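Sorting arms at Skallholm: staff questions
Updated October 3, 2024

Will I lose my job?
No. The 92 people on the picking floor keep their contracts. Two posts move from hand sorting to arm supervision in December.

Who do I ask about shifts?
Loubna Abou Zeid. Swaps still go through Nomar.

Do I need to program anything?
No. Supervisors start and stop the arm and clear jams – Régis Chauvin's team handles the rest.

What will the arm handle?
Small parts first. Grasps are tried in simulation before the floor:

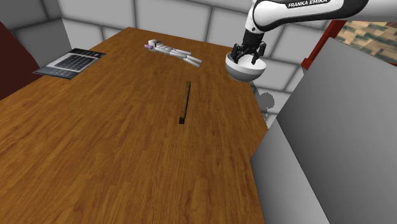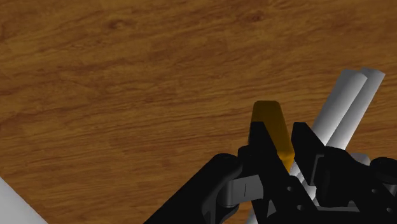

Is training paid?
Yes, at your normal rate. Sign up with Faustine Joly in room 383.

Can I go back to hand sorting?
Yes. Tell your lead in writing and you return at the next rota change.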